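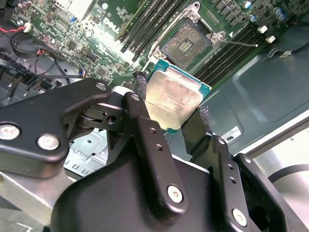

Page last modified: July 16, 2023

4.2 Storage before disposal

Most of the desktop computers reported in the survey had been out of use for a long time before anyone decided what to do with them. Of the 224 households that returned a complete form, 129 had at least one computer they no longer turned on. The usual places were a spare room, the garage and the space under the stairs. Respondents in Claren and Wumbei gave much the same answers, although Wumbei has no kerbside collection for electrical goods and the nearest drop-off point is in Loreck.

The form asked why the machine had been kept. The most common answer was that it still held photographs or tax records. Several people wrote that they meant to copy the files across and had never got to it. Cost came up less often than we had expected from the pilot in January, when the Loreck transfer station was still charging a gate fee for monitors.

Older desktops pose a sorting problem as well. A tower is counted as one item under the Avitz scheme, whatever is left inside it, and a case with an empty processor socket (Figure 2) is recorded in the same column as a complete one. 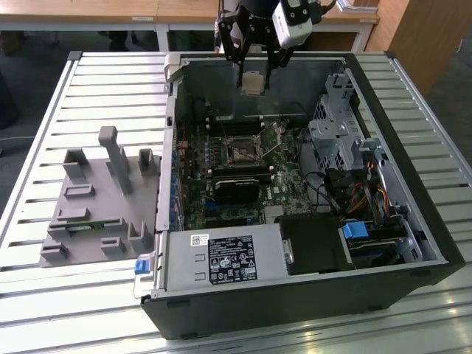

This matters for the weight estimates in Section 5, where a single average is applied to every item. We did not try to correct for it. The scheme's own records hold 911 entries for the study period, and only 27 of them have a note on missing parts. The notes are uneven – some name the part, others just say "incomplete" – and we have treated them as background.

Laptops were kept in drawers and cupboards and were more likely to have been forgotten altogether. A few respondents rang back after posting the form to add one. 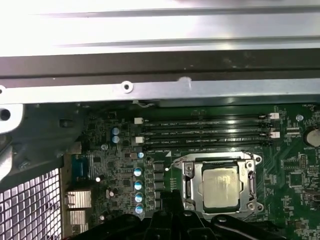
Households that had moved in the previous two years held fewer unused items of every type. Moving seems to force the decision, and people who had moved mostly named the skip or a relative as the destination. Renters and owners differed little once recent moves were taken into account. The questions on printers and televisions are dealt with in Section 4.3.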